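25/08/2023

Today I continued with the bottles, guiding the gripper by hand. My plan is up to 200 demonstrations before September, and I am still slow. With the big Coke bottle I must bring the fingers to the neck very gently, otherwise my wrist turns and the whole recording learns my bad habit.

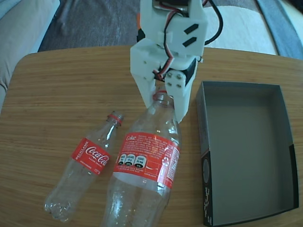 I noticed that I always hesitate before closing. Maybe two seconds, maybe less, but the robot will copy it. So I practiced the approach without recording, then started again. My shoulder hurts a little - I should sit higher tomorrow.

In the evening I read my notes from the Clastell course again. They say to change the starting angle each time, and I had forgotten this completely.

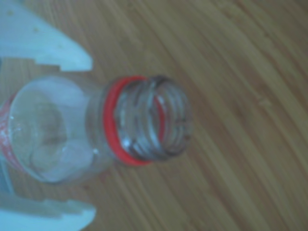 Thiện Vi wrote to me later that I should keep the hesitant ones in a separate folder and not delete them, because a policy trained only on perfect grasps does not know how to recover. I answered that I had already deleted a few. I will ask again how to name the folder.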